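Poirier Building, Annual Walkthrough
Inspector: Harvey Thibodeau
Date: 8/29/21
Areas covered: front entry, stairs, break room, storage, boiler room, roof hatch
Marks used: OK, FIX, WATCH. I have dropped "N/A" from the form, as last year it was being used to mean "I did not feel like going up there."

FRONT ENTRY

Exit sign lit: OK
Door opens fully from inside without a key: OK
Door closes by itself: FIX. It closes by itself if you count the wind. Closer arm needs adjusting or replacing.
Floor mat lies flat: FIX. The corner by the hinge side still curls. I tripped on it going in and again going out, so the test was thorough.
Address numbers readable from the street: OK. Still missing the paint touch-up we talked about, but the fire department does not grade on looks.

STAIRS

Handrails tight: WATCH. Upper bracket has a little play in it. I snugged it by hand and would like to see it done with a tool.
Treads sound: OK
Lighting, both landings: OK on the lower, FIX on the upper. Bulb is out. There is a box of 16 new ones on the shelf directly underneath.
Nothing stored on stairs: FIX. Two boxes of Clevo brochures and a fake ficus. Please find the ficus another home.

BREAK ROOM

Extinguisher charged and tagged: OK. Tag is current through next September.
Extinguisher reachable: FIX. Coat rack has been parked in front of it. Coats are known to burn.
Power strips: FIX. The microwave, the toaster oven and the coffee maker share one strip, and that strip is plugged into another strip. Take out the second strip today. The toaster oven goes on the wall outlet by the sink.
GFCI at sink trips and resets: OK
First aid kit stocked: WATCH. Plenty of gauze, one bandage, and a sleeve of crackers.

STORAGE

Wall panels secure: OK
Aisle clear to the back door: OK, for the first time since I started doing this.
Shelving anchored: FIX on the Pledmont unit. The anchor kit is taped to the side of it in its original bag. The older shelves are bolted and can stay as they are.
Heavy items low: WATCH. Somebody put the 3,000 sheet paper cartons on the top shelf. They should be at knee height or below. 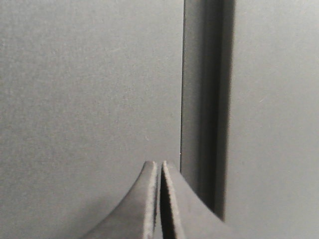 Storage: flat gray panels, recessed channel between.

Flammables in metal cabinet: OK. The cabinet latch sticks, so lift and then turn. I have written this on masking tape on the door.
Ladder: WATCH. One foot pad is worn. Good for changing a bulb (see upper landing), not for the roof hatch.

BOILER ROOM

Three feet clear all around: OK
Relief valve piped to floor: OK
CO alarm sounds on test: OK. Extremely OK. My ears were ringing well into the roof hatch.
Shutoff labeled: FIX. The label says "NOT THIS ONE." The one it does mean has no label.
Service record posted: WATCH. Vutivard's last visit is written in, but the sheet is full. Put up a fresh one and keep the old. 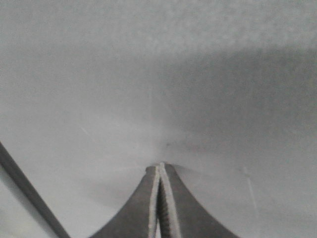 Closed, with a pale strip down each inner edge.

ROOF HATCH

Opens and latches: OK
Gasket intact: WATCH. Getting brittle along one side. It will probably see another winter.
Padlock key on hook: FIX. There are 4 keys on the hook and I tried them all. The right one was in the kitchen drawer with the takeout menus.

GENERAL COMMENTS

The second power strip and the upper landing bulb need to be done this week. The coat rack can be moved by whoever reads this first. Everything else marked FIX should be finished before the end of September, when I come back with the same form and less patience.

It took nearly 3 hours, including the time on the keys. Please initial next to each item as it gets done, and write what you did. "Handled" is not a repair - I had five of those last year and the mat was one of them.

H. Thibodeau
Copy to front desk binder, copy to the boiler room clipboard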